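双臂"分盘子"模仿学习，我是怎么把示教数据录干净的

上一篇写完 Vevance 的安装，好几个人留言问我数据到底怎么录。行，这篇就只讲录数据和后处理，训练参数放下一篇。

任务很简单：桌上两个盘子，甜甜圈之类的小东西从一个挪到另一个。别看它像过家家，双臂一配合起来坑是真多，我自己前后重录了4遍才满意。

先说视角。我除了头顶那一路，还会留一路贴着桌面的低机位，盘沿有多高、东西堆成什么样，俯视图里根本看不出来，低机位一眼就明白。

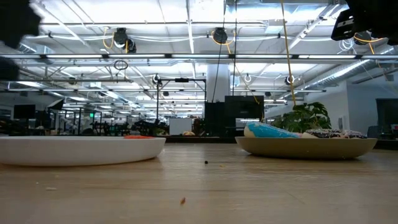 本页最后更新：2021-01-19

低机位架好以后先别急着录，按下面的顺序来：

第一步，锁曝光、锁白平衡。釉面亮的盘子特别爱反光，自动曝光一跳，后面的特征就跟着跳，我在这上面浪费过整整一个下午（心疼）。

第二步，对时钟。两条臂的关节数据和各路图像都走 Istau 的时间戳，录之前跑一遍同步检查，偏差超过5毫秒就重启采集进程，别侥幸。

第三步，随机摆放。每录一条就换一次初始位置，盘子左右也要换。我一开始偷懒，盘子老放同一个地方，结果模型学会了"闭着眼往右伸"，盘子一挪就抓空，哈哈。

第四步，正式示教。动作慢一点没关系，但不要停！停顿帧多了，策略会学着在半空发呆。要是实在停了，后处理时把关节速度接近零的片段裁掉，夹爪正在开合的那几帧记得留着。

俯视那一路主要看两只夹爪和盘子的相对位置，左右臂谁先进、谁后退，我都是对着它标的阶段。

说到标阶段，我只分"靠近、夹住、搬运、松开"，左右臂各标各的。千万别共用一条时间轴上的标签，一只手在夹、另一只手在等的情况太常见了，混在一起标完自己都看不懂。

数量方面，我这次录了100条，随机种子固定成3021，方便大家对照。动作块的长度先用默认值，跑通了再调。评测的时候记得用没录过的摆法，不然成功率好看归好看，换张桌子就露馅。

最后导出前回放一遍，低机位和俯视并排看，哪条别扭就删哪条，别舍不得。
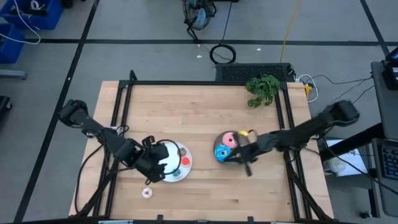 Plastgate：等待的那只手你标成什么？我标成"靠近"以后，它老是提前伸过去跟另一只撞上，后来单独加了一个"等待"才好。

作者回复：对，这个我漏写了！我也是单独给一类，回头补进正文。

Petrauskas：裁停顿帧那步，速度阈值最好两条臂分开设。我共用一个阈值，把左臂的微调动作全裁没了，查了两天。

匿名读者：求下一篇，动作块长度那里卡了好久，调长了动作倒是顺，就是夹偏了也不回头。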